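4. Arrangement of the sorting station

4.1 Background to the layout

The station considered in this section was set up to support the return of small computer parts to service after repair or inspection. Parts reach such a station in mixed condition and in mixed order. A processor may arrive in a tray, in a bag or still attached to a board, and a strip of memory may arrive with no indication of the machine from which it was taken. Earlier work under the Sidora project dealt with the records kept for such parts. The present section deals with the place in which they are kept while they are being handled, and in particular with the upright panel on which they are presented.

Most repair rooms visited during the preparatory phase used flat surfaces for this purpose. Parts were laid on a mat, often in rows, and the rows lost their order as the day went on. Staff told us that they could usually find a part but could not always say whether it had been checked. At the Dimeo workshop, where the study was carried out, written slips had been placed beside the parts to show their state. The slips moved more easily than the parts did, and by the end of a shift several could no longer be matched with confidence.

An upright arrangement was proposed in order to give each kind of part a fixed position. The idea is familiar from tool boards, on which the outline of a missing tool can be seen from across a room. Computer parts differ from tools in two respects that affect the design. They are easily damaged along their contacts, and many of them are of nearly the same shape. A hook or a magnetic strip would therefore be unsuitable, and a plain outline would not be enough to tell one part from another.

4.2 The panel

The panel adopted for the study is a grey fixture panel in which the positions are formed as recesses. Each recess follows the general shape of the part it is to receive. A processor is placed in a square pocket, a memory strip in a long slot, and parts of other shapes in openings made to suit them. The recess is intended to do three things: to hold the part, to show where it belongs, and to leave enough of it exposed for it to be taken up by its edges.

The depth of the recesses was the subject of some discussion. A deep pocket protects the part from passing sleeves and cables but makes it hard to remove. A shallow pocket allows easy removal and offers little protection. Two earlier versions of the panel, referred to in the project records as the Yusuf pattern and the Irkard pattern, took opposite positions on this question. The Yusuf pattern had deep pockets with a finger notch at one side. The Irkard pattern had shallow pockets and relied on a close fit. Staff preferred the Irkard pattern for processors and the Yusuf pattern for longer parts, and the dimensions of the present panel lie between the two.

The direction of the slots also required a decision. Memory strips are commonly stored lying down, one beside another, which saves room but hides all but the first of them. Standing a strip lengthwise in an upright slot allows one face of it to be examined where it rests. The cost is space: a panel arranged in this way carries fewer parts than a tray of the same area. For the purposes of the study this was accepted, as the station was never intended for storage. Parts awaiting a decision for longer than one working day were to be moved to the shelves and entered in the register.

4.3 Surroundings and light

The surroundings of a panel affect its use as much as its form. During the first trials, held in November, staff often turned a part several times before returning it to its pocket. When asked, they explained that the light made the markings difficult to read. The printed text on the cover of a processor is usually faint, and on a bright metal surface it may be legible from one angle only. The position of the lamps was changed twice as a result, and a pale background was preferred to a dark one.

The panel is bounded at the rear by a row of metal bars with a rail running across them. Bars of this kind have the practical merit that fittings can be added or moved without drilling. They do, however, produce alternating bands of light and shadow, and a person looking for a small dark part may overlook it where it falls in front of such a band. It was partly for this reason that a plain grey was retained for the panel itself. Figure 1 shows the panel in place before the bars.

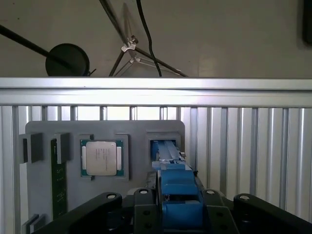 Figure 1. The grey fixture panel, with a processor in its square pocket and a green circuit board strip in the long slot to its left. A blue part is inserted in the opening on the right.

4.4 Use of the station

The trial covered 35 working days and 1253 recorded placements. A placement was counted when a part was set in a recess and the register was marked accordingly. Parts set down elsewhere on the bench and later moved to the panel were counted once, at the time of the later movement. Parts taken out and returned within the same task were not counted again.

The register shows that parts were placed in a recess of the wrong kind on eight occasions. In four of these the part was a short board that could be made to stand in a slot meant for a longer one. The remaining cases concerned processors of an older and smaller type, which lay loosely in the square pocket and were judged by staff to be better placed there than on the bench. We do not regard the latter as errors in the ordinary sense, although they are reported as such for consistency with the written procedure.

The more frequent difficulty lay in the condition of the parts and not in their position. The panel shows that a part is present, but it does not show whether the part has passed inspection. Staff at the Dimeo workshop dealt with this in different ways. Some left checked parts with the printed side upright and unchecked parts turned; others worked through the panel from left to right and kept the order in mind. Neither practice survived a change of shift. A coloured marker beside each recess was suggested by several members of staff and was tried briefly towards the end of the period, too late for its effect to be reported.

4.5 Limits of the present arrangement

The observations given above relate to a single station in a single workshop. The number of kinds of part was small, and the staff were already accustomed to handling them. A workshop receiving a wider range of parts would need either a larger panel or a set of panels that could be exchanged, and the time taken to exchange them has not been measured.

It should also be noted that cleaning was not covered by the written procedure. Dust gathers in recesses more readily than on a flat mat, and its removal was left to the discretion of the person on duty. The revised procedure, completed in December 2024, includes a short instruction on this point and requires the panel to be emptied before cleaning begins. The wording of that instruction is given in the appendix, together with the form of the register and the dimensions of the recesses.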